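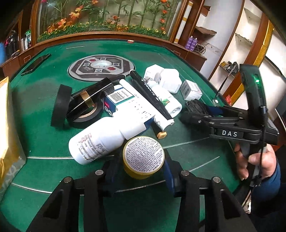 N.º 18 - página 2

Sala Menora: miudezas triadas antes da revisão da mesa automática

A sala de jogos Menora, em Cudodport, encerra ao público na terça-feira, 12 de setembro de 2023, para revisão da mesa automática de mahjong e substituição do armário lateral. A reabertura está marcada para as 18 horas do dia seguinte, no horário habitual de inverno.

A preparação passou pela triagem do material miúdo guardado nas gavetas e no armário. O inventário fechou com 537 artigos, contados à peça, com exceção dos consumíveis em rolo, registados por rolo mesmo quando já encetados. O inventário anterior, de junho, não incluía o conteúdo das gavetas, e por isso os dois totais não são comparáveis.

A triagem fez-se por lotes, sobre o feltro verde da própria mesa. Num dos lotes ficaram juntos uma lata redonda amarela com rótulo em chinês, frascos brancos de plástico, fita isoladora preta, um rolo de papel de talão, um marcador preto e carregadores brancos. São artigos de famílias diferentes, que até agora partilhavam as mesmas gavetas sem qualquer separação.

A nova arrumação distingue quatro famílias: material elétrico, material de escrita, consumíveis em rolo e produtos em lata ou frasco. Os carregadores passam para caixa própria, separados dos cabos, e levam etiqueta com a tensão e a corrente de saída. Os que não tenham esses dados legíveis ficam à parte até serem medidos. As fitas são guardadas deitadas, com a ponta dobrada. O papel de talão segue para o balcão de entrada, onde está a impressora.

Os marcadores são guardados na horizontal e com a tampa posta. Um marcador destapado sobre o feltro mancha o tecido em poucos segundos e a tinta à base de álcool não sai com os produtos de limpeza existentes na sala. Pela mesma razão, a marcação de pontos continua a fazer-se em folha sobre a mesa de apoio.

Quanto aos produtos em lata e em frasco, só voltam ao armário os que tenham rótulo inteiro e prazo de validade identificado. Os rótulos em chinês serão acompanhados de uma etiqueta em português com o nome do produto e o uso. A tradução está feita para parte dos artigos - falta a dos rótulos com texto mais miúdo, que terão de ser lidos com lupa.

O novo armário foi encomendado à Kaczmarczyk. Tem portas de correr, prateleiras reguláveis e 60 centímetros de profundidade, mais do que o atual, o que obriga a deslocar a mesa de apoio para junto da parede da janela. A passagem entre a mesa de jogo e o armário mantém a largura necessária para abrir as portas com os jogadores sentados.

A revisão da mesa automática fica a cargo da Cluvley. O trabalho incide no mecanismo de baralhar, nos elevadores das peças e na unidade central de comando, o painel octogonal preto e prateado que tem ao meio a cúpula transparente dos dados. Serão verificados os contactos dos dois botões vermelhos e dos quatro botões prateados. O botão cinzento será testado em separado. 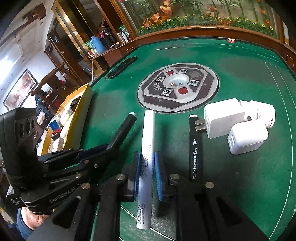

A limpeza do feltro é feita a seco, com escova macia e aspiração de baixa potência, antes da abertura do tampo. Não se aplica líquido junto ao prato central, onde a folga entre a peça redonda e o tecido deixa passar humidade para a eletrónica. Se o feltro apresentar desgaste nas zonas de maior uso, a substituição será orçamentada à parte e não entra nesta intervenção.

As peças de jogo são lavadas fora da mesa, em dois banhos, e só regressam depois de completamente secas. Os dois jogos completos serão conferidos antes da remontagem. Peças com a face gasta ou com lascas na aresta saem de serviço, dado que encravam com mais facilidade na calha de subida e provocam erros de contagem no muro seguinte.

Depois da revisão, a mesa trabalha em vazio durante uma série de ciclos de baralhar, primeiro sem peças e depois com um só jogo. O ruído e o tempo de cada ciclo ficam registados na folha de manutenção, guardada no interior da porta do novo armário. A folha antiga mantém-se arquivada no balcão.

A partir da reabertura, o tampo fica reservado ao jogo. Carregadores, garrafas, telemóveis e outros objetos pessoais devem ficar na mesa de apoio, que passa a dispor de uma régua de tomadas com interruptor. Os objetos encontrados no tampo no fim da sessão são recolhidos para a caixa do balcão e podem ser levantados durante 18 dias. Findo esse prazo, os artigos elétricos seguem para reciclagem e os restantes são integrados no material da sala, se tiverem uso.

As reservas feitas para o dia de encerramento transitam para a mesma hora da semana seguinte, salvo pedido em contrário no balcão. A mesa manual continua disponível no salão do piso de cima, com as peças grandes e o tapete de borracha. Quem precisar de material de escrita deve pedi-lo à entrada.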